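The Second Life of a Workshop Floor

When the Zesier building stopped making window hardware, it left behind 3100 square feet of bare concrete, a metal ceiling and more electrical outlets than most people have in their whole house. For a while it was used for storage. Now it is a shared workroom, and the people who rent time there have spent most of the past year working out how to furnish it.

The first rule they settled on was that everything had to move. A table that is in the right place at 10 in the morning may be in the way by noon. The second rule was the budget, which was set at $3000 for all furniture, shelving and linens. That sounds like enough until you price a single good conference table.

So they went looking for used pieces, mostly at Trimside, a resale warehouse on the edge of town that takes in stock from closed cafes and hotels. What came back was a mixed lot: patio furniture, dining chairs, side tables, shelving. Very little of it matched. The idea was that cloth would pull it together, and that cloth could be washed, swapped and folded away in a box.

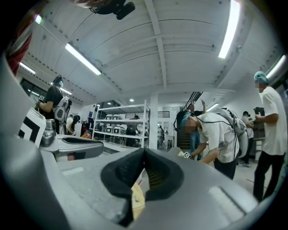 Storage came first. A big room with no closets fills up fast, and anything left on the floor tends to stay there. The white metal shelving unit, which has three tiers, holds a row of white boxy containers on its middle and lower shelves. Open metal shelving suits a place like this. It doesn't trap dust the way a cabinet does, you can see from across the room whether something has been put back, and it can be taken apart with one wrench. The members looked at closed lockers and decided against them after one visit to the showroom.

Light was the next problem. The upper windows are dark for much of the winter, so the fluorescent tubes on the ceiling do most of the work. Tube light is hard on color. A fabric that looks like warm cream in a store can go flat and bluish once it is under the tubes, and the members learned to bring home swatches before buying yardage. They tried samples from the Ondieki line, a plain woven cotton sold by the yard, and laid them out at different times of day. Yellow held up best. Gray was fine. A pale green went back in February.

The tables are small. Small tables are easy to shift, and a round one has no corners to catch a hip or a bag strap. The drawback is cloth. A square cloth on a round top leaves points hanging down, and a round cloth costs more and is awkward to fold. The members went back and forth on this and ended up buying squares. A cloth can be folded back to leave part of the top clear for cups or tools, or pulled across the whole surface when the table is in use for a meal.

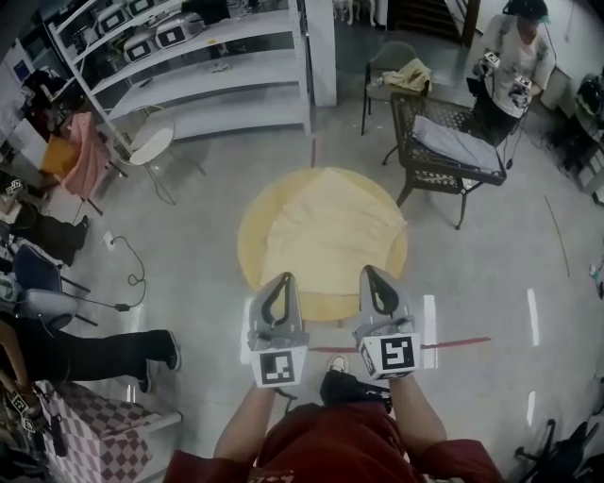

A cream-colored cloth covers most of the upper half of the round yellow tabletop. Cloths also lie on the seats of the two chairs beyond it.

Chairs took longer. Metal patio chairs are tough and cheap secondhand, but a woven lattice seat leaves its pattern on your legs after an hour. A folded cloth on the seat fixes that for almost no money. Cushions were tried and dropped, as they slid off and ended up stacked in a corner.

The cloths go home with whoever has laundry to do that week. They are washed warm, dried on low and taken out while slightly damp, then folded in thirds. A fabric spray called Fluvix, bought to save on ironing, left a stiff patch on the gray cotton and has not been used again.

After the shelving, the tables, the chairs and the fabric, there was $87 left. Part of the group wants a rug. The rest would like a second set of cloths, and the money is still in the account.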